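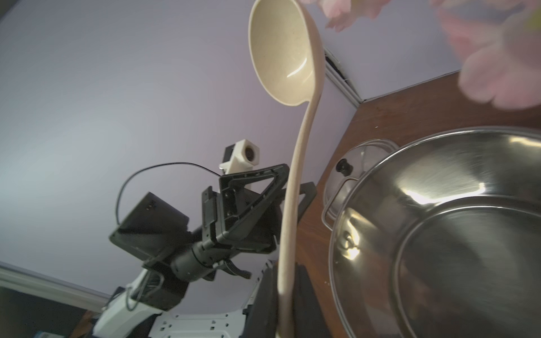
Cream ladle with a speckled finish, beside the stainless steel pot and its glass lid. Lockyer test kitchen, Brelevcombe.

The Lockyer kitchenware open day in November drew 506 visitors over two sessions. I attended the morning one. Lorraine Baxter led the tour, which covered the molding hall, the finishing room and the test kitchen.

Ladles are molded in one piece, bowl and handle together, and trimmed by hand. Cycle time is 40 seconds. Output on the day was given as 1060 pieces per shift. Samples from each batch go to the test kitchen, where they are checked in a pot of hot stock for flex at the neck of the handle.

The pots are bought in from Pleltden. Lids are tested for fit only.

Parking is limited. The next open day has not been announced.

Last updated: November

Related
Brinbridge glassworks: visit report
Pleltden metal fair, hall 2

This site uses cookies. Accept / Settings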